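Brotham Supper Group - monthly meeting, April
Back room, Brotham. Started 7.10 pm, finished just before 9

Present: Ladan Soltani (chair), Sepehr Shokri, Saeed Pakzad, Ásdís Brynjólfsdóttir (notes)
Apologies: Nima Ghorbani, stuck at work. Sent his points by text, read out under item 3.

1. Last minutes
Agreed. One fix - the shelf paper came from Stonder, not Eltuveck. Saeed to correct the copy in the binder.

2. Matters arising
Key to the side door now cut, Sepehr has it. Dish towels - Ladan washed them all, two too far gone, cut up for rags. Dripping tap in the kitchen still dripping. Saeed has written to the landlord again, will phone Monday if no reply.
The folding chairs: carried over, no one has looked at the hinges yet.

3. The supper
Tickets: 86 sold so far, room limit is 132. Ladan happy with that, Sepehr less so, thinks people are leaving it late like last year. Agreed to leave sales open until the Monday before and then close, no exceptions. Ásdís pointed out we said "no exceptions" last year too.
Nima's text: he wants the soup out first and the rice after, not everything at once. Long talk about this. Kitchen is narrow and two people can't pass with trays. Agreed soup first, but ladled at the table from the big pots. Saeed to tell Nima.
Menu otherwise as before. Ladan to ask the Kazemi shop about a price on rice and dried limes. No dessert decision - Sepehr's sister may bake, may not.
Music: no speeches over the music. Carried, three to one.

4. Tables and dishes
Main item of the night, took longest. We put some of the dishes out on the green check cloth to see them together before deciding anything. Cloth is liked by everyone. Needs the creases seen to before the day, Ladan will try a warm iron through a towel on one corner first and report back.
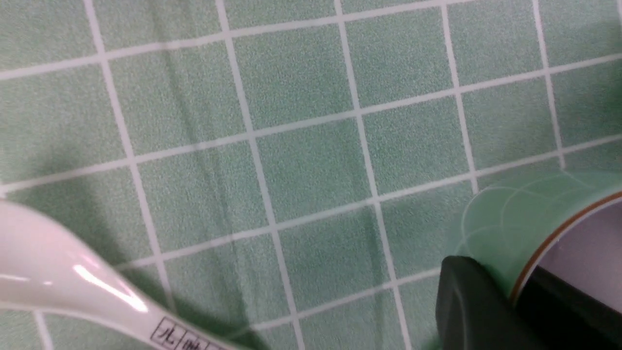

Spoon with the writing on the handle, and the pale green cup with the gold-brown rim.
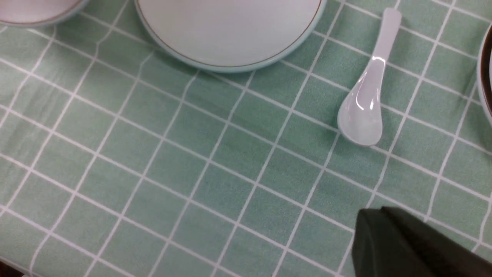 5. Decisions on the above
- Green check cloth for the top tables. Plain white on the rest, we dont have enough of the green.
- White soup spoons stay. Sepehr would rather have metal, says the ceramic ones chip in the sink. Outvoted. To be washed by hand, in a bowl, not tipped in with the pans.
- Saeed asked what the characters on the spoon handle say. He thinks the first one is nine, none of us could help with the rest. Ladan will ask her neighbor.
- White plates with the thin brown or gold line: fine to use. No scrubbing pads on the rims, and keep out of any microwave until someone finds out whether the line is metallic.
- Green cups: nice with the cloth, Ásdís thinks they get lost on it. Left as is. Ladan says nobody ever complained about a cup matching.
- Dark rimmed dish can go out with the others, doesnt have to match.
- Each place: plate in the middle, spoon to the right. Cup goes above the spoon. Bread straight on a napkin, no side plates, saves washing up.
Full stock check of the cupboard still needed. Sepehr and Saeed to do it togehter, with boxes labeled on the short side this time so they can be read when stacked.

6. Money
Balance 273 dollars after the deposit on the room. Stonder invoice paid. Hire of extra plates from Eltuveck looked at and put off until after the stock check. Ladan doesn't want to spend on hire before we know what is in the cupboard. Agreed.

7. Any other business
Ásdís asked for someone else to take notes next time. Sepehr will, if he is there.
Recycling goes out the front now, the bins at the back have been moved.
Saeed has a box of candles, unscented, free to us. Accepted with thanks, need holders. Ladan against candles on the cloth without a saucer under each. Noted.
Whoever borrowed the big ladle please bring it back, no questions.

Actions
Ladan - iron test on cloth, rice price, ask about the spoon writing
Sepehr - stock check, ask sister about dessert, notes next time
Saeed - stock check, landlord, tell Nima about soup, binder
Ásdís - type these up, send round
Nima - confirm pots by text

Next meeting same room, same time, first Monday of the month. Bring a mug.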